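Rapport de projet – Gestion de l'eau de pluie sur le site de Nollach

Étudiants : Letay Araya, Kedir Admasu, Hagos Hadgu
Encadrement : Sosina Birhane
Remis le 15 juillet 2021

## 1. Objet

Le présent rapport étudie la possibilité de recueillir les eaux de toiture du bâtiment d'enseignement de Nollach pour l'arrosage des parcelles expérimentales. L'alimentation actuelle dépend entièrement du réseau.

## 2. Méthode

Les relevés pluviométriques ont été effectués à 3 emplacements du site. La surface de toiture retenue est de 40 m² – le versant nord, dont la gouttière est hors d'usage, a été exclu du calcul.

## 3. Résultats

- Volume récupérable sur la période : 2172 litres.
- Besoin des parcelles sur la même période : 1620 litres.
- L'excédent se concentre sur les premières semaines ; le déficit apparaît à partir de septembre.

Une cuve unique ne permet pas de couvrir ce déficit sans report de stock.

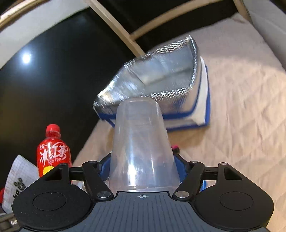
## 4. Recommandations

Il est proposé de remettre en état la gouttière nord avant tout achat de cuve. Le dimensionnement définitif devra tenir compte de l'évaporation, non mesurée dans cette étude.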